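4.2 Sorting cables with two arms

We were most curious about cables, and they turned out to be the most rewarding part of the whole study. A cup or a block keeps its shape when it is picked up. A cable sags, twists and catches on its neighbours, so a policy that has learned where to grip still has to learn what the rest of the cable will do next. The Gondutden policy was trained on 1000 demonstrations, all recorded on the same table by Beatrice Koech and Tomás Marinho, with the cables laid out afresh before each one.

Each trial starts from a new layout and ends when every cable has been placed in a bin or when 60 seconds have passed. We ran 30 trials with the full method and 30 with the Neddale baseline, which plans for each arm on its own. The difference was easy to see even before we had scored anything. With the baseline, both arms often went for the same coil and then stopped – each waiting for the other to move. With joint planning, one arm would hold back while its partner lifted, and then come in to steady the loose end. We had not labelled this behaviour in the training data, and we were delighted to find it.
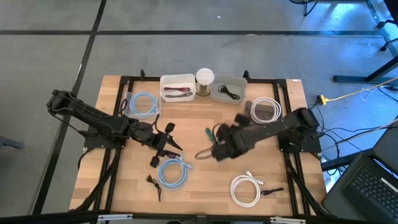

Figure 2. The two-arm table during the cable task.

Joint planning matters most in the middle of the table, where the reach of the two arms overlaps. Small errors in timing cost the most in this region, and a dangling loop makes them worse. In Figure 2 a thin grey loop hangs from the area of the right gripper while the left gripper is just above a light blue coil, with only a gap between the two hands. A planner that tracks the grippers alone has no record of such a loop. Ours keeps a short history of camera views for both arms, and when we removed that history the arms went back to snagging each other's cables. Thin cables suffered more than thick ones, a point we return to in Section 5.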